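Subject: Re: keyboards for the Junby room
Date: 2022-12-26

> Can whoever has the wireless keyboards say how many are spare and which
> colours? Clillau want them for May. Also is the ratchet set still there,
> we need it for the shelves.
> I have 220 put by for all this, not a penny more.

Quick one, got to run.

Keyboards yes. Socket set yes, same table. Cable reel too if you want it.
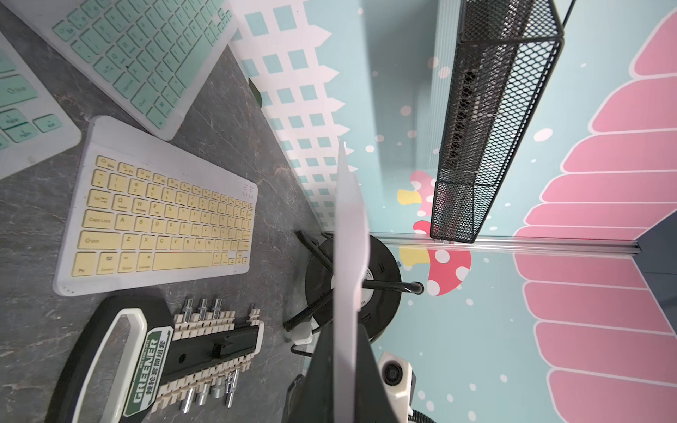 Colours first as you asked. Jusum wanted everything matching and that won't happen, sorry. The one with the yellow keys has Option and Command on it as well as Control, so fine for either sort of computer I'd think. Green ones are the same family. I would put yellow on the front desk and keep 2 green together at the back so they look like a pair.

Batteries are not included in any of this, bring your own. I had 4 left in the drawer and they went in the clock and the doorbell. 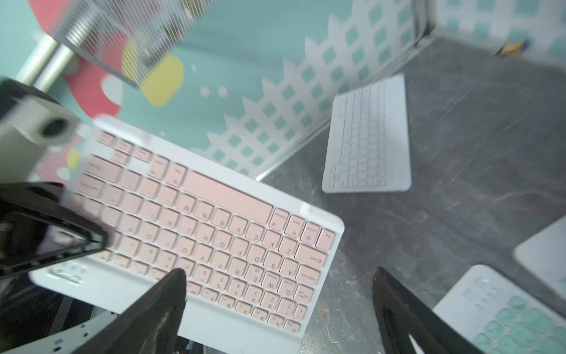

Delivery: I can drop things at Âu on my way past but not upstairs, my knee is bad. Leave the side door on the latch. Code for the cupbord is 3046 if I'm not back, please put the key back on its hook after.

Ratchet set next. It can go out on loan but I want it back before May.
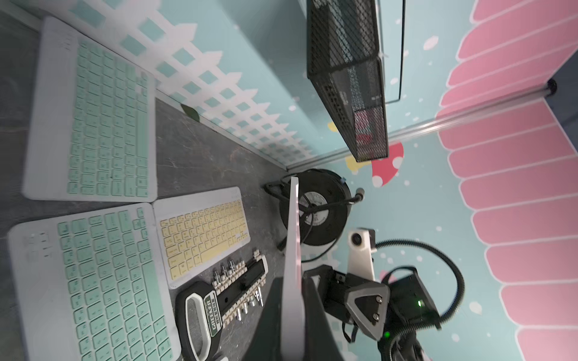 Shelves are your job, not mine, and please check the bolt sizes before you come. The set is the GREENER one with the sockets stood up in a row on the rail, so you can see at once if one hasnt come home. Last loan I was two short and ended up buying them again.

Tell me by tonight which keyboards are going where and I'll bag them up.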